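Accueil | Atelier | Tutoriels | Budget | Contact

Août, par Piyumi Selvanayagam

Préparer le budget d'une cellule de démontage sans se faire peur

On me demande souvent par quel bout prendre l'achat d'un bras robotisé quand on récupère du matériel informatique dans un petit atelier. J'ai fait l'exercice cette année avec Farzana Begum, qui tient les comptes chez Grelell, et je vous donne notre méthode telle quelle (avec les ratures, il y en a eu !).

Commencez par la liste des gestes. Avant de regarder un seul catalogue, prenez une feuille et notez ce que le bras devra faire : attraper, pincer, tirer, déposer, dévisser. À côté de chaque geste, écrivez l'outil qu'il demande. Chez nous, la première version comptait huit gestes, et on en a rayé deux tout de suite parce qu'ils restaient plus rapides à la main. C'est toujours ça de moins à financer.

Ensuite, séparez le devis en trois colonnes : le bras, ce qu'il y a au bout, et tout le reste. La troisième colonne, c'est celle qui fait mal. Table rigide, câbles, éclairage, arrêt d'urgence, formation, pièces d'usure… J'avais tout mis dans une ligne « divers » et Farzana me l'a renvoyée avec un gros point d'interrogation.
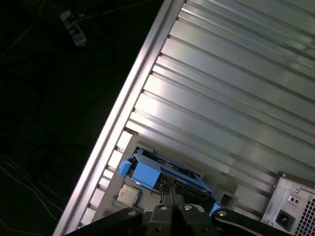

Pour la pince, demandez un essai sur vos propres machines, jamais sur les pièces de démonstration du vendeur. Prominard nous proposait des cubes bien lisses, Jinex un chargement complet de bouchons, très joli à regarder ! Apportez plutôt une tour ouverte, avec son fond encombré. Entre un support en plastique bleu, des fils noirs fins qui passent dessous et un processeur à nu juste à côté, les doigts doivent descendre dans un espace assez serré, et c'est là que la largeur du corps de la pince compte autant que sa force. Mesurez-la, bras compris, et notez-la sur le devis.

Pensez aussi à la lumière. Les parois métalliques brillent, le fond reste sombre, et une caméra n'aime ni l'un ni l'autre. On a prévu 1000 euros pour l'éclairage et ses fixations, sur une ligne à part, pour que personne ne vienne piocher dedans en fin de projet.

Côté calendrier, comptez large. Entre la première demande de prix et la signature, il nous a fallu presque sept semaines, dont une bonne partie à attendre des réponses sur la garantie. Posez vos questions par écrit dès le départ :

- Qui paie le transport en cas de retour ?
- Les doigts de rechange sont-ils vendus séparément ?
- Le logiciel est-il compris, et pour combien de temps ?
- Peut-on louer avant d'acheter ?

La dernière nous a bien servi. Rathnayake acceptait une location de deux mois, déduite du prix si on gardait le matériel. J'ai demandé que ce soit écrit noir sur blanc dans le contrat, et je vous conseille d'en faire autant.

Si vous hésitez encore entre deux devis, refaites le total sans les remises. Le nôtre changeait de gagnant !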